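Two New Arms on the Second Floor at Skerkar, and a Lot of Reshuffled Jobs

Saturday, December 11, 2021

I spent a morning this week on the second floor at Skerkar, where the sorting and packing of household goods is being handed over, bit by bit, to a pair of robot arms. They come from Flodton, they went in back in August, and everyone up there has an opinion about them!
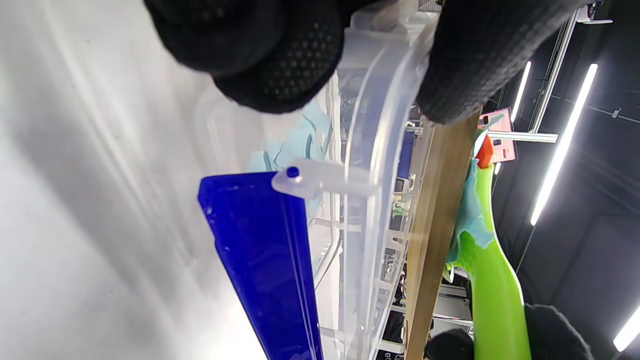 The short version is that no one has lost a job, but plenty of people have a different one. Before the arms arrived, 12 people did packing and nothing else. Now 11 of them split the week between packing and what the company calls teaching, meaning they do the handling themselves so the arms have something to learn from. It's fiddly stuff. Take a clear plastic container with a blue latch and a lime-green handle, one for each gloved hand, and you start to see why a machine finds this harder than stacking boxes. (I tried it with gloves on and dropped the container twice.)

Lenka Kollár, the shift lead, told me the change has been good for her shoulders and less good for her patience. "I used to finish a pallet and feel done," she said. "Now I do one small thing over and over, and somebody asks me to do it slower."
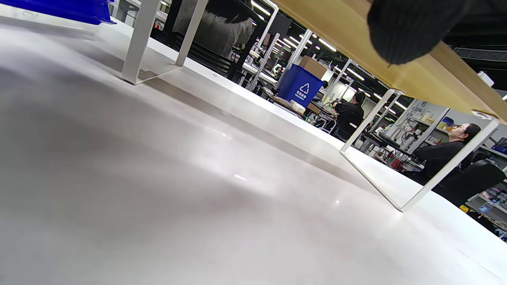 Workbenches on the second floor at Skerkar, with a blue recycling bin in the middle of it all.

Pay was the big worry over the summer, and I heard about it from pretty much everybody. Teaching hours now count at the same rate as packing hours, which Povilas Krūmiņa pushed for from the start. He also got the company to promise 100 hours of paid training for each person who wants to move into looking after the arms full time. Two have signed up so far, and he's hoping for more once the holiday rush is over.

Not everyone is sold. Oldřich Hubáček likes the new work fine but misses the chatter on the old line, when they all stood side by side. "It's quieter now," he said, "and I'm a talker." I believe him, we went twenty minutes over! 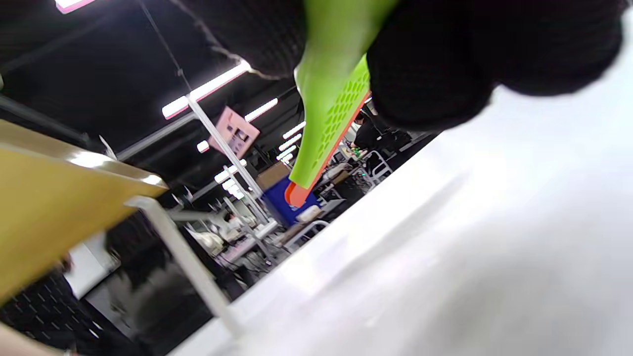
A lime-green tool with an orange tip, held in a knit glove.

The next step is a third arm, planned for the Mägi building across the yard. Skerkar hasn't set a date, and Krūmiņa says he wants the training hours scheduled before it gets plugged in.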